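Fotley Computer Refurbishment, Bretbridge Workshop
Progress report to the Irna Fund
Prepared by Usman Pirzada, reviewed by Shabnam Butt
22nd December

Period covered

This report covers work since the May report. It deals with the desktop tower line only. Laptops are reported separately by the Tambunan site.

Intake and output

The workshop finished 71 towers in the period. A tower counts as finished when it has passed the memory test, the drive has been erased or replaced, and the asset sheet is signed. Units with a completed sheet but no license label are held back and are not in the total. A further 10 units were written off. Most of these had damage to the processor socket or a failed main board, and their usable parts went to stock.

Drive handling

Drive work remains the slowest step. Every drive is taken out of its tower, given a number that matches the asset sheet, and erased on a separate machine. Drives that report reallocated sectors are not reused, whatever the count. In May we allowed a small number through; that rule has been dropped on Shabnam's advice.

Caddies have been a larger problem than drives. Many donated towers arrive with the caddy missing or with a cracked rail, and a drive without its caddy does not sit square in the bay. We now keep caddies sorted by case model and do not throw any away, even from written-off units. Stock is adequate for the common cases — the older slim cases are still short.

Bench procedure

Towers are laid on their side with the panel off before any part is removed. The order of work is power supply check, memory, graphics card, processor socket, then drives. Sockets are inspected with the lever in place and photographed if any contact looks bent. Cables are tied back only after the drive is in, as early tying caused strain on the data connector in 2 units. Both were reworked and passed.

Spending

Spending on memory and replacement drives is within the budget line. Spending on thermal paste and cleaning supplies is slightly over, and we ask to move the difference from the packaging line, where there is money left.

Next period

We plan to add 2 erasing stations and to revise the asset sheet so that the caddy type is recorded at intake. The draft sheet is with Shabnam for comment. Power supply testing under load will start once the new tester has been calibrated.
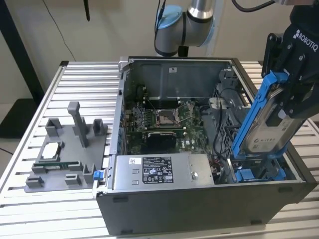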